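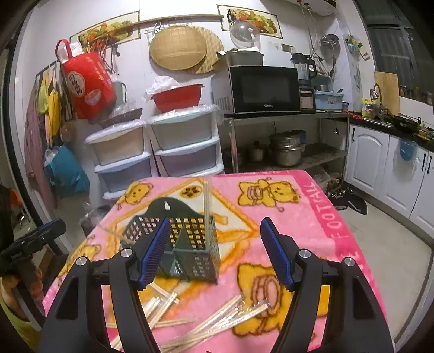

Umberg Residence Services – Building Systems Group

Home News Notices Maintenance Contact

Kitchen exhaust work moves to the east building

June
By Poppy Crabtree

Replacement of the kitchen exhaust system at the Umberg residence will move to the east building on Monday, after the west building passed its final airflow test. The work covers 273 apartment kitchens on 14 vertical shafts and is being carried out by Vlachopoulos, the mechanical contractor that also replaced the corridor air handlers.

The existing system dates from the original construction. Each shaft is served by a single-speed rooftop fan that runs day and night, and the kitchens on a shaft are connected to it through fixed grilles with no means of adjustment. Kitchens near the roof are over-ventilated as a result, and those on the lowest two floors receive very little. Readings taken last winter on shaft 6 showed 61 cubic feet per minute at the top-floor grille and 9 at the bottom. The design value for the new system is 25 at every grille, continuous, with a boost setting controlled from a wall switch.

Three changes are being made. The shafts are being sealed from the inside with an aerosol product, the fixed grilles are being exchanged for self-balancing dampers, and the rooftop fans are being swapped for variable-speed units that hold a constant suction pressure in the shaft. Sealing comes first. In the west building it reduced measured leakage from 448 to 52 cubic feet per minute on the worst shaft, which was shaft 3, where a section of the original masonry joint was found open behind the fourth-floor ceiling.

"The fans were never the main problem," said Temitope Ugwu, who manages building systems at the residence. "Most of the air they moved was coming out of the wall cavities. Until the shafts were tight, there was nothing to balance."

Work inside each apartment takes two visits. On the first, the grille is removed, the duct opening is brushed out and a temporary plug is fitted so that the sealant stays in the shaft. On the second, normally two working days later, the plug is taken out and the damper is installed and tested. Residents need to clear the counter and the floor below the grille, and leave the stove off from 8 a.m. until the crew has finished. Portable items can stay in the room if they are at least four feet from the opening.
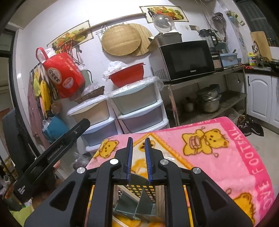

Can the kitchen be used between the two visits?

Cooking is allowed once the crew has left after the first visit, but the exhaust will be plugged, so a window should be kept open while the stove is on. The refrigerator and all outlets stay powered throughout.

Noise was the most common complaint during the west building phase. The sealing machine is set up on the roof and runs for four to six hours per shaft, and it can be heard on the top two floors. Crews will not start it before 9 a.m. The brushing step is louder but lasts only about 15 minutes per kitchen.

The residence houses 1,036 people across both buildings, and the schedule has been arranged by shaft, so apartments stacked above one another will be visited on the same day. Notices with the shaft number and the two visit dates go on doors five working days ahead.

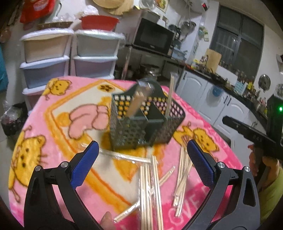 Apartments that cannot be entered on the first visit hold up the whole shaft – this happened twice on shaft 2 – and the crew will use the building key if no other arrangement has been made with the front desk.

Controls for the new fans are supplied by Rerkent. Each fan reports speed, suction pressure and power draw to the building management system at five-minute intervals. Over the first four weeks of operation, the west building fans used 3,239 kilowatt-hours less than the old units did in the same weeks last year. Ugwu said the figure should be read with caution, as one of the old fans had a slipping belt for part of that period.

The dampers have no filter and need no attention from residents beyond wiping the outer face with a damp cloth. They should not be taped over or painted. A damper that whistles is usually seated crookedly in its collar and can be reported through the ordinary repair form under "Ventilation."

Filed under: Building Works, Heating and Air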